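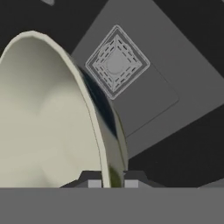
Bowl with a pale interior and a dark, glossy outer wall (computer rendering).

Posted in: Members' Forum > Tableware and Glazes
Reading time: 3 minutes

We use cookies to remember your forum preferences. By continuing to use this site you accept our cookie policy.

Two-tone glazing on serving bowls: proposed wording for the members' guide

Valentin Ene
October 1, 2019
Members are invited to comment on the draft paragraph concerning bowls with a light liner glaze and a dark exterior. The present text reads: "The liner should be applied first and the rim wiped clean before the outer glaze is poured." The Prastadis studio has asked whether this order should be required of all exhibitors or left to the maker. Comments received before the May selling exhibition is planned will be taken into account.

dneagu
The studio at Urkell glazes the outside first and has done so for many years. Our last kiln log covers 200 bowls, and the few rejected pieces were refused for warped feet. I see no grounds for making either order compulsory.

Emanuel Sandu
I must disagree with the previous member. Where a dark glaze is poured before the liner, any drip over the rim shows plainly against the pale inside. Buyers notice it at once. The guide is read mainly by new members, and they should be given one method.

dneagu
A drip can be sponged off before firing. New members are capable of using a sponge.

Sorin Stoica
May I ask that the discussion also cover the width of the overlap at the rim? Two glazes that behave well apart may run when they meet. My own test tiles with the Hindonow olive ran badly over a tin white and were quite stable over a plain matt. The draft says nothing on this point.

Emanuel Sandu
That is a fair observation. I would support a sentence advising members to test the overlap on a tile fired upright.

T_Tanase
On behalf of the Tănase workshop, I should like it recorded that we sell some 100 bowls of this type each year, glazed in both orders according to shape. Wide, shallow forms are easier to line first. Deep ones we dip outside first, as they can be held by the foot ring afterwards. A single rule would not suit us.

Valentin Ene
Thank you for these replies. I propose to replace "should be applied first" with "is usually applied first" and to add Mr Stoica's point on test tiles as a separate sentence.

Emanuel Sandu
I would prefer the original wording and ask that my objection be noted.

dneagu
The revised wording is acceptable to Urkell.

Sorin Stoica
Agreed. I will send the tile results with the firing temperatures once the second batch is out of the kiln.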